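Washing knitwear without wrecking it

I ruined a sweater in September. It was a gray merino from Sultex, and I put it in with the towels because I wasn't paying attention. It came out fitting a child of six. I had owned it for two winters and liked it more than anything else in the closet.

My neighbor Noemi Bellini knits, and she offered to show me how she washes her things. I have done it her way since then and nothing has shrunk.

What I do now

I turn the piece inside out and fill the bathroom sink with cool water. Noemi uses a capful of plain wool wash. I bought the Nair one from the hardware store on the corner, which has no scent and costs less than the others on the shelf. The sweater goes in, gets pressed down a few times, and then sits for fifteen minutes while I do something else. I used to rub at the cuffs and the neck. Noemi told me to stop, so I stopped.

Then I let the water out with the sweater still in the sink and push down on it with flat hands. I rinse twice in water of the same temperature. Going from cool to warm or back again is hard on wool, and I suspect it did more harm to my older socks than the machine did.

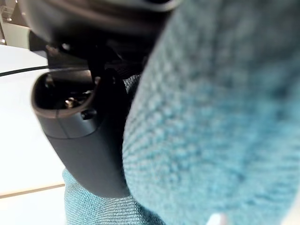 Wringing is the other habit I had to drop. I lay the sweater on a bath towel, roll the two up together, and kneel on the roll. A thick sweater needs a second towel. After that it goes flat on the rack over the tub, and I pull it gently back to the size it was. I wrote down the chest and sleeve measurements of my three good ones on a card inside the closet door, so there's no guessing.

Drying takes a day and a half in my apartment in winter, less if the heat is on. I turn the piece over once, usually before bed.

Cotton and blends

Cotton knits can go in the machine. I wash mine cold on the short cycle with the spin at 400, the lowest setting my machine has. They come out dripping and need the towel treatment too, but the hems stay straight. Acrylic goes in with them. Anything with elastane I keep out of the dryer altogether after a pair of leggings went wavy at the waist.

I tried a mesh bag from Clustberg for a while. The zipper came open in the wash and caught on a sleeve, so now I use an old pillowcase tied with string. It works fine.

Storage

I fold everything. I had a cardigan on a hanger for one summer and it grew bumps at the shoulders that took two washes to get out. The heavy ones go at the bottom of the drawer. Before they go away for the summer they all get washed, even the ones I wore only once or twice, and then they go into a lidded box under the bed with some cedar blocks. I sand the blocks a little every spring when the smell fades.

For pilling I use a comb. The electric shaver I had before took a small hole out of an elbow, and Concetta Cirillo at the alterations shop charged me very little to close it. You can find the mend if you know where to look.
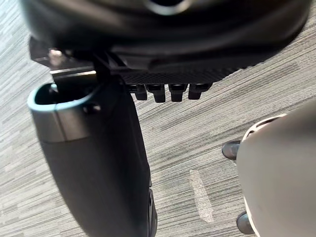
Things I still haven't figured out

White wool goes yellow on me no matter what I do. Noemi says hers does too. I also have a Wivow scarf with no care label at all, and it feels like part wool and part something else. So far I have only aired it out on the balcony. If anyone has washed one of these, leave a comment and tell me how it went.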